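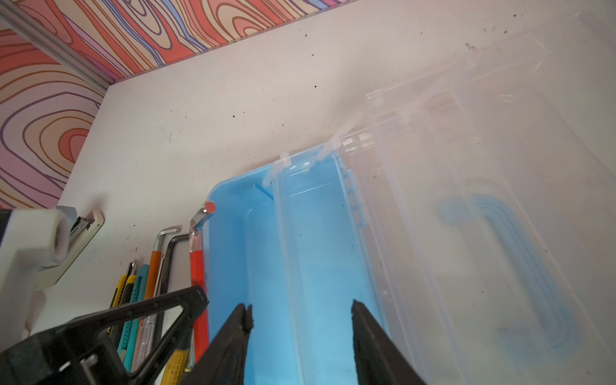 I have lived in this country for nine years and I still cannot make a phone call without writing my first sentence on paper. My emails are fine. In a shop I am fine too, I can use my hands and my face. But the telephone takes away everything except my grammar, and then I become nervous and forget words like "appointment."

In January I had to call the insurance office three times. On the first call I waited 33 minutes and then the line was cut. On the second call a man asked for my "policy holder reference" and I gave him my shoe size in European numbers, I do not know why. The third call was successful, but my neighbor Telma Toledo was sitting beside me with her coffee and made big eyes at me when I should say yes.

Telma told me to go to the conversation evening at the Wallow, a small café near the bus station. It starts at seven in the evening and costs nothing if you buy a drink. I went four times before I said something longer than my name. Ánh Ung, who leads the table, does not correct you in the middle of a sentence. She writes the mistake on a card and gives it to you when you go home. I have a box of these cards now. Most of them say "the."

My first language has no articles, and I learned English from a book of 542 pages that gave two of them to this problem. Ignacio, who sits at the same table, has the opposite trouble. In Spanish he has too many articles, so he says "the life is expensive" and I say "I bought car." Ánh says that together we make one correct person.
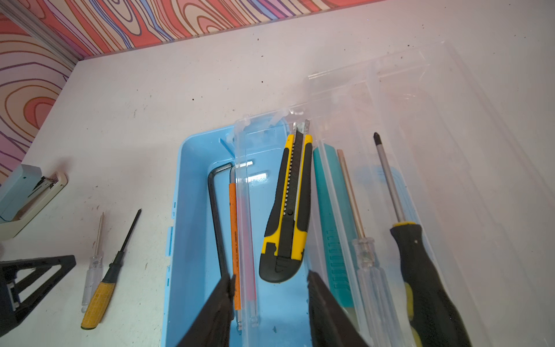 *Light blue tray and the clear plastic box, with tools around them.*

What helped me most was a small exercise from Palesa Lekota, another regular. You choose one ordinary thing in the morning and you tell yourself about it aloud, in full sentences, for as long as the kettle needs. I began with the weather. Then I described my breakfast, then a quarrel I had with my sister in 2 languages. Some mornings I get up to 152 words before the water boils - I recorded myself and counted them later, with a pencil.

Last week I called the dentist. I had my first sentence on paper, but I noticed after the call that I had been holding the paper upside down. The appointment is at half past eight. I forgot to ask if I should bring my insurance card, so I will have to call again.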